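Filed under: Old Buildings / Interiors
Homa Hosseinzadeh

1/ Notes on the brick room at Kellham, second visit. Exposed brick along the long wall, light mortar, white ceiling with the pipes left in view and painted to match.

2/ The brick is mixed: reddish-brown mostly, with tan and gray scattered through. Many faces carry darker stains. I would leave those. Aggressive cleaning takes the fired skin off a brick and what's under it is softer.

3/ There are also square recessed patches in the wall. My guess is old fixing points. Jafarzadeh thinks joist pockets, but they look shallow to me and the spacing doesn't help his case. 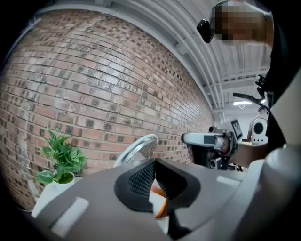
4/ Mortar next. If anyone repoints, match the softness before the color. A hard cement mix in an old wall pushes moisture out through the brick, and the faces go in a few winters. Rake to around 2x the joint width, no power grinder on the verticals.

5/ Ceiling: pipes and beams all white. It keeps the room bright and hides dust poorly. Repainting pipework overhead is slow, so budget a full day for prep. Flat finish. Gloss shows every drip from the last coat.

6/ Acoustics are what you'd expect from brick and a hard ceiling. Speech gets muddy past 5 meters. Panels between the beams would help and leave the brick alone.

7/ Going back Saturday with a moisture meter. Readings at floor level and at 40 inches, same points both times.

2 replies · 40 likes · Share

More from this author
Lime putty or hydraulic lime for interior joints
The stair at Nandent, before and after
Pastetti floor tile, notes on resealing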